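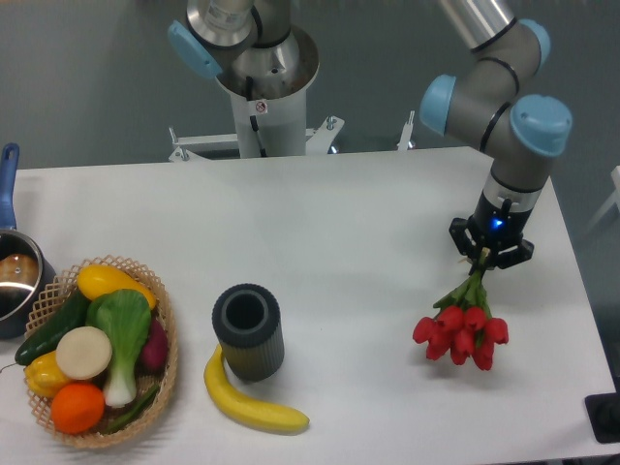
DALTURA, 28/11/2019

Trullen, an automation firm based in Daltura, has released the first results from a bench trial of robot arms on light household and shop-floor chores. The company logged 2,464 attempts across 12 tasks. Of these, 2,000 were finished without a person stepping in.

The tasks were taken from two places: a home kitchen and the back counter of a small grocery. They include moving a saucepan by its handle, placing produce in a basket, picking up a single piece of fruit, and lifting a bouquet of cut-flower size by the stems and setting it down again. All were run on a white table under even light, with artificial produce standing in for fresh.

An attempt was counted as finished if the object ended up inside a marked target area, upright where the task called for it, and if the operator had not pressed stop or moved anything by hand. Time was recorded but did not affect the result. Trullen has not published task-by-task timings.

The control software, called Pamine, plans each grasp from camera views of the table. It picks a contact point, sends the arm to a position above it, checks the view again, and closes the gripper. If the second view differs too much from the first, the arm backs off and the plan is redone. Backing off was allowed once per attempt.

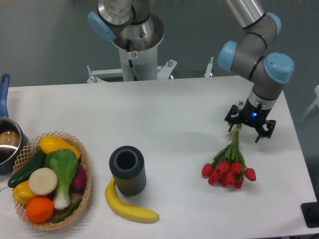
The gripper at the stems of the tulips, with the fruit and vegetable basket to the left.

Flowers were among the harder items. A bouquet has no fixed outline, and leaves can hide the part of the stem where a gripper should close. If the fingers close too low they catch leaves and blooms. If they close too high the bunch swings, and the arm has to pause before it can travel. Pamine handles this by slowing the last part of the lift and waiting until the object in view has stopped moving.

Hakim Ngau, who ran the bench work for Trullen, said in the report that the software was given no model of a flower. It treats a bouquet as a long object with one narrow end and looks for the narrow end. The method also works for a whisk or a bunch of green onions, according to the report, and fails on anything that is the same width all the way along.

Stems that were tied gave better results than loose ones. With a tie in place the bunch moves as one piece, and the planner can use the point where the stems come together as a landmark. Loose stems were dropped from the test set early and are listed in the report under work not done. 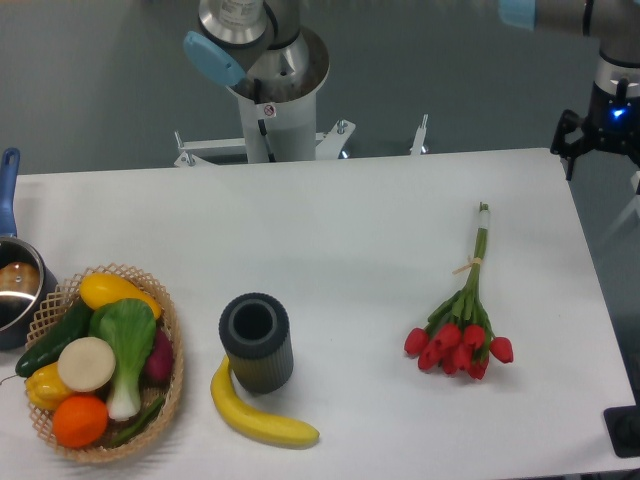
Seven tulips on the bench, their stems bound together.

Most of the attempts that did not finish fell into two groups. In the first, the gripper closed on the target and touched something next to it, usually because objects had been set close together. In the second, the object was picked up correctly and released in the wrong position. Round produce rolled after release, and the bouquet sometimes turned as the fingers opened. Shiny surfaces caused a smaller number of errors, mainly with the inside of the saucepan, where reflections upset the depth reading.

The report gives no cost per task and makes no claim about speed against a human worker. It does state that a person was at the stop button during every run and that objects were put back by hand between attempts. A grocery using the system as it stands would still need someone at the counter, and a household would need a table kept clear enough for the arm to reach over.

Boonchu, a grocery with a flower stand on the Daltura waterfront, supplied the list of counter tasks. It has no arm installed in the store. The shop asked for bouquet handling to be included because bunches are moved several times a day, from bucket to counter to wrapping paper, and damaged blooms have to be thrown out. Damage was not scored in this trial. Ngau's report lists it as the next thing to measure, using fresh stock and a simple pass or fail check on each bloom.

A second round is planned for February. It will keep the same tasks, change the lighting between runs, and let objects touch at the start. Trullen also plans to count an attempt as unfinished if it takes longer than a set limit, which has yet to be chosen. 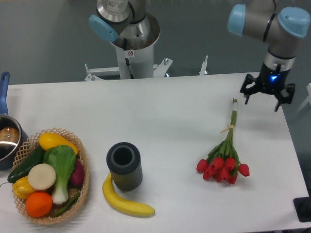
Syafiqah Saragih was less sure that the finished count says much about a working shop. Setting a bunch down flat is the easy half of the job, she said, and the test should end with the flowers standing in water and the paper folded around them. She would also want to see wet stems before February, as "a dry bunch on a clean table is about as easy as flowers get."

Trullen said wrapping is outside the current task list. Wet stems are under review, pending a check on whether the gripper can be sealed. The full attempt log will be available on request once the second round has closed.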